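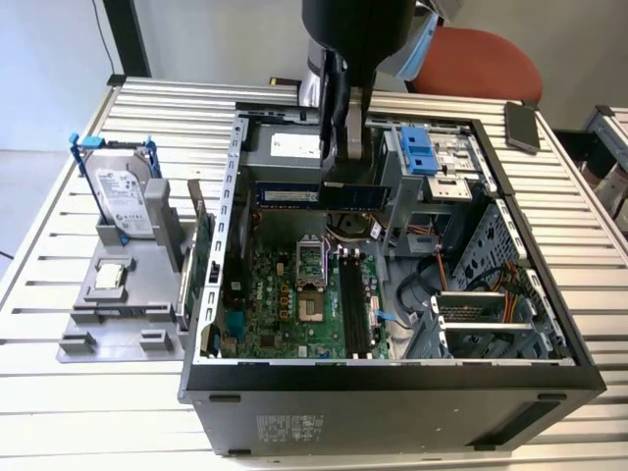 Dell tower cell, arm above the RAM module, drive and CPU in the tray.

From: Benedek Orbán
To: prinirico-users
Date: July 7, 2023
Subject: Re: Planner rejects grasp after module pose update

On the wirberg branch, someone wrote:

> After the upgrade to Prinirico 18 the planner refuses most
> grasps inside the case. The log says "goal in collision" and
> names the chassis mesh. Going back to the old release cures it.
> Is the padding applied twice now? We have not changed our
> scene file.

Yes, in effect. The old release padded the robot links only. The new one also pads every mesh loaded from the scene file, unless the mesh has its own padding entry. With the default on both sides you lose 18 mm in a gap that did not have it to spare.

Set the padding for the chassis to zero in the scene file and leave the link padding alone. Do not set the global value to zero, as the arm will then plan paths that graze the rim. Our cell has run with the per-mesh setting for 400 cycles without a false rejection. 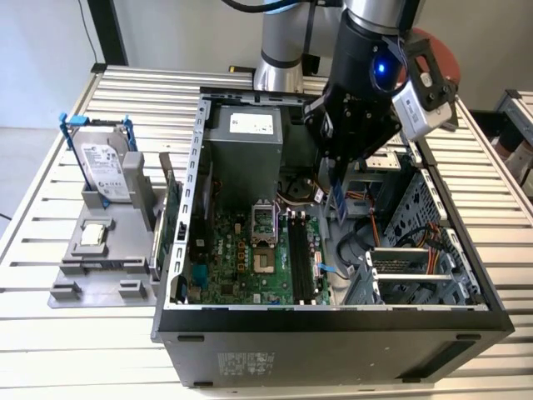
The second cause is the attached object. When the fingers close, Nakpan adds the held part to the planning scene as a box, and the box takes its size from the part class, padding included. A part as thin as the one between the fingers there, held just above the motherboard, should be a plate a few millimetres thick, but the default class makes it 38 mm. The box then overlaps the board model and every start state is invalid. Give thin parts their own class.

Two smaller points:

- The depth filter runs before the robot mask in the new release. Finger pixels leak into the voxel map and stay there. Swap the order in the Drukance pipeline file, or clear the map on each gripper event.

- If you replan during descent, raise the time limit. Nine iterations of the smoother are not enough near the power supply – the path is valid but jerky, and the controller trips its own limit.

I have a patch that prints the padding used for each mesh at start-up. It is against the main branch and needs a test before I post it. If you can send the scene file and one failed request, I will run it on those first.

Benedek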